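**Monday, after lunch – cutlery and the small drawer**

Went back to the table-setting bits today. Sohail had left a note asking which knives we are keeping with the set, so I started there.

- Steak knife: serrated, marked Royal on the blade. Keep, but note it separately from the table knives. Laiba has been writing both down as "knife" and the list for Oltham no longer makes sense.
- White rests: keep. Sayaka would like a few more of the same. I have asked Spahić for a price on 12, no answer yet.
- Wooden cabinet: the drawer is deep enough for a fork sitting on a rest. Needs a liner at some point – bare pine marks easily. Black bar handle is fine to leave as it is.
- Table wants a proper wipe before the next session. Crumbs and smudges towards the back.

Clifford thinks the forks and knives should go in the same drawer. I would sooner split them, knives in a block on the shelf, but we can try his way until the end of June and see who complains. Box 313 is still down as "misc cutlery" on the Wallunico sheet and needs renaming.

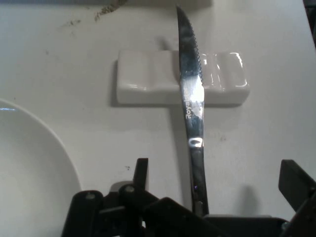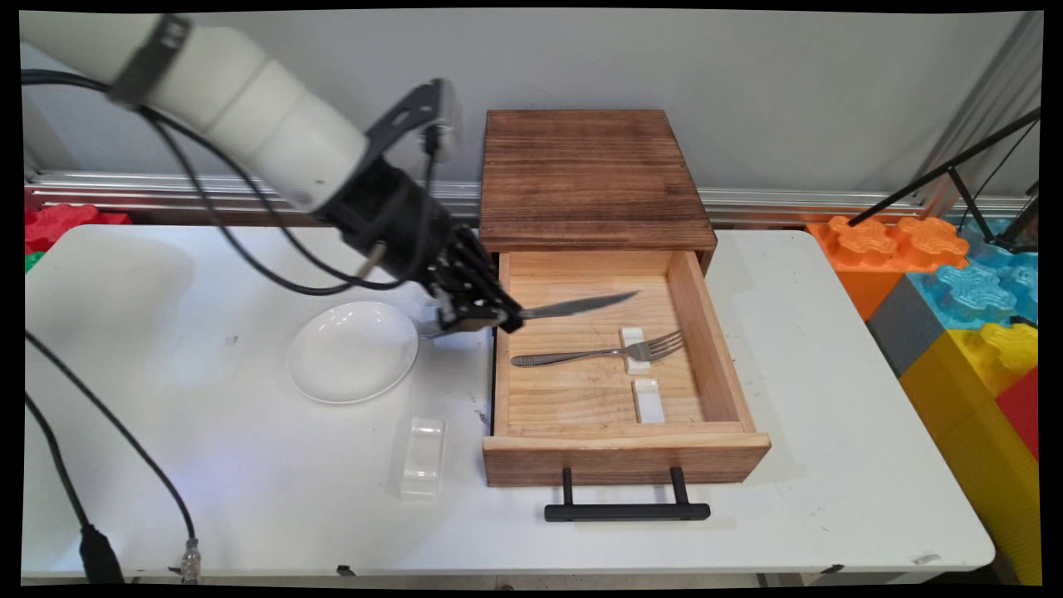

Steak knife by the white rest (first); table knife over the open drawer, fork inside (second).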